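Home News Roofs Walls Rain Gardens Contact

Jenditz opens second round of rain garden grants

6 May 2026
By Trí Tô

The town of Jenditz is taking applications again for its rain garden grants, which help homeowners and small businesses send roof water into planted beds instead of the storm drain. The first round paid for 147 gardens, most of them in the older streets below the rail line.

Each project can get up to $563 toward digging, soil and plants. Gardens must sit at least 10 feet from a building and drain within a day. Native sedges and asters are on the plant list, and the local nursery Plernano will stock them through September.

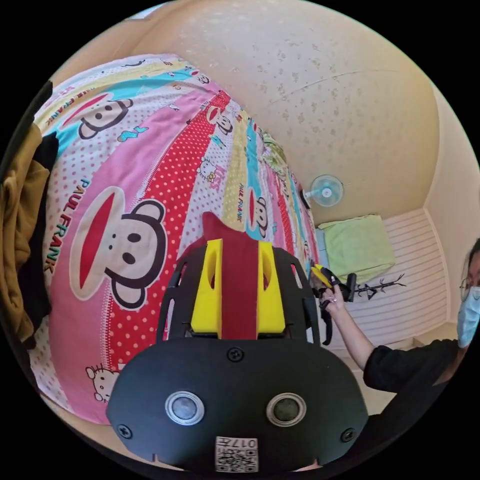
Can renters apply for a grant?
Renters can apply with a signed letter from the property owner, who must agree to keep the garden for five years.

The town has set aside 23 places for corner lots, where runoff from two streets meets. Design checks will be done by Dirkaso, the landscape firm that handled the first round. Forms are at the town office and the library.

Related
Âu school swaps parking spaces for trees
Green walls: what they cost to water
Dirkaso to replant 1467 feet of creek bank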